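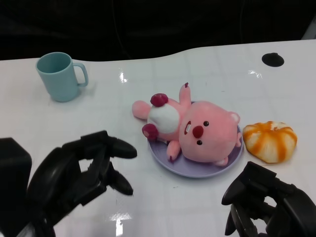
4.2 Ownership changes and supplier contracts

Three of the firms in our sample changed hands during the study period. Banberg, which makes switch chips for data centers, was bought by Sedo after a bidding process that lasted most of a year. Furkeck sold only its cable business and kept the rest. Ratanaporn was taken private by its managers.

We read 800 supply contracts signed by these firms before and after each sale. Contracts worth less than $2000 were left out. Two of the authors coded each contract separately, and a third settled any disagreement.

Figure 4 shows the median contract length by quarter. At Banberg, contracts became shorter as soon as the offer was made public, well before the deal closed. Small suppliers were affected most. A purchasing manager told us that buyers "did not want to sign anything the new owner would have to undo." Furkeck showed no such change, perhaps due to the narrow scope of its sale.

Figure 4. Median length of new supply contracts, by quarter and firm. Quarters with fewer than 40 contracts are omitted.

The Ratanaporn results are harder to read. Its fiscal year ends in September, and many contracts were renewed in that month regardless of the buyout. Pomare and Nikolaidis report a similar problem with year-end renewals. We return to it in Section 5.

Contact: Lilibeth Tolentino, corresponding author | © The authors | Back to top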